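黒Tシャツの細かい文字プリントが洗濯でひび割れる（2023年10月）

**裏面乾燥**

綿100%の黒Tシャツに小さい文字を入れたものを、3月にLallelで11枚作りました。1枚1480円です。注文画面の加工欄は「シルクスクリーン（ラバー）」となっていて、インクの種類までは書かれていません。

夏の間ほぼ毎週洗ったところ、文字の縦の線に細いひびが入り始めました。横線はほとんど無事です。いまのところ剥がれ落ちた箇所はありません。

洗濯条件は以下のとおりです。

- 洗濯機：Firnbergのドラム式、標準コース、水温40℃
- 洗剤：Asskaの液体、規定量。柔軟剤あり
- 脱水：初期設定のまま
- 乾燥：半分くらいは乾燥機、残りは室内干し
- ネットなし、表のまま投入

知りたいのは次の点です。

1. ひびの原因は熱か、摩擦か、伸びか
2. すでに入ったひびを目立たなくする方法はあるか
3. 次に作るとき、加工の指定で避けられるか

---

**版ズレ注意**

縦線だけ割れるなら、まず伸びを疑います。Tシャツの天竺編みは横方向によく伸びます。横に引かれたとき、それに直交する縦線は幅の方向に引っ張られるので、インク膜が追従できなければ縦に割れます。着脱のときと、濡れたまま身幅を引いて干すときに負荷がかかります。

ただし、正常に硬化したインクならその程度の伸びには耐えます。半年で全体に出ているなら、硬化不足の可能性があります。プラスチゾルインクは膜の底まで規定温度に達しないと強度が出ません。表面だけ乾いて見えても、中が未硬化のことがあります。

確認方法は単純で、目立たない文字を横に軽く引っ張ります。

- 引いたときに地の布が見え、戻すと粉状のくずが出る → 硬化不足の疑いが強い
- 引いても膜が一緒に伸び、既存のひびだけが開く → 硬化はしている。洗濯と乾燥の負荷を見直す

1枚だけで判断せず、着用回数の少ないものと多いものを比べてください。少ないほうも同じように割れるなら、注文番号を添えて業者に問い合わせる段階です。

補修については、クッキングシートを挟んで熱プレスをかけ直すと、プラスチゾルなら表面がいくらかなじみます。当方はMokgethiの小型プレス機で2回試し、片方は改善、片方は変化なしでした。インクの種類が不明なまま高温を当てるのは勧めません。水性や転写シートでは変質することがあります。家庭用アイロンは圧力も温度もむらが大きいので、やるなら捨ててもよい1枚からです。

---

**もめん豆腐**

乾燥機をやめたら止まりました。うちはそれだけです。

---

**静水**

洗濯側だけ補足します。先に挙がっている条件のうち、変える順番は次のとおりです。

1. 乾燥機をやめる。熱に加え、ドラム内で生地が折れた状態で当たり続けるのがよくない
2. 裏返してネットに入れる。1枚につきネット1つ
3. 水温を30℃以下に下げる
4. 脱水を短くする

全部同時に変えると何が効いたか分かりませんが、11枚あるなら二組に分けて比べられます。柔軟剤はひびの主因とは考えにくいので、後回しで構いません。漂白剤は洗濯表示を見てからにしてください。

干すときは裾側からハンガーを入れ、襟を広げないこと。陰干しにすると黒の退色も遅くなります。プリント面どうしを重ねて畳むと、夏場は貼り付くことがあるため、間に薄紙を1枚入れるか、プリント面が内側で向き合わない畳み方にします。

次回の指定については、細い文字なら膜の薄い仕上げを選べるか聞くとよいです。黒地に明るい色を載せる場合は下地の白を敷くことが多く、そのぶん膜が厚く硬くなります。染み込み型の水性インクは割れにくい反面、濃色の地では発色が沈みます。抜染は手触りがほぼ生地のままですが、狙った色が正確に出るとは限りません。線の太さの下限は業者ごとに違うので、入稿前に数値で確認してください。洗濯2000回に耐えるといった宣伝文句があっても、試験条件が書いていなければ比較には使えません。 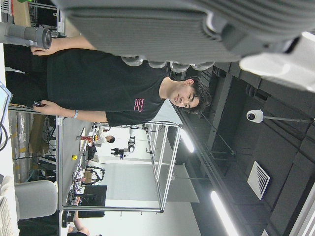
プリント部分にアイロンをかけるときは、表と裏のどちらから当てればよいですか。

裏からです。裏返してプリントのある位置に当て布をし、中温以下、スチームなしで短く押さえます。アイロン台側にもクッキングシートを敷いておくと、インクが台に移りません。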